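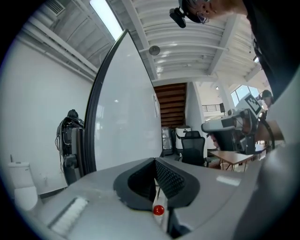 **mcuadros:** Does the wrist camera stream need its own clock offset in the Kokix config, or does the logger handle it?

**treloar_e:** It needs its own offset. The logger stamps frames on arrival, so exposure and transfer delay are still in there. Set `cam_offset_ms` per device.

**mcuadros:** Per device or per model? We have two of the same unit and I'd like one file.

**treloar_e:** Per device. Ours differ by up to 4 ms on the same hub.

**hl_chien:** I disagree that this is worth doing by hand. Run the joint calibration and let it solve for the offset along with the extrinsics. One pass, 400 frames, done.

**treloar_e:** That works if the motion excites rotation. Slow translation gives you a flat cost in the time term and the solver returns whatever you seeded it with.

**hl_chien:** Then rotate more. The docs say so.

**sandamali_s:** Both of you are assuming a constant offset. On Jutau 2.x the driver drops to a lower rate when the queue passes 69 messages, and the offset moves with it. Log the queue depth before you trust either method.

```
kokix record --topic wrist --log-queue --max-frames 4000
```

**mcuadros:** Ran that. Queue sits at three or four, then jumps past the limit at frame 663 and stays there. Pose residuals go bad at the same index.

**sandamali_s:** That's the driver, then. Pin the rate and recalibrate.

**hl_chien:** Fine, but after pinning it the joint solve is still the better option — the manual number goes stale every time someone changes a cable.

**treloar_e:** I'd still seed it with a measured value. We'll leave it there.

**mcuadros:** Rate pinned, queue flat for the full recording. Will post both offsets once the second unit is calibrated.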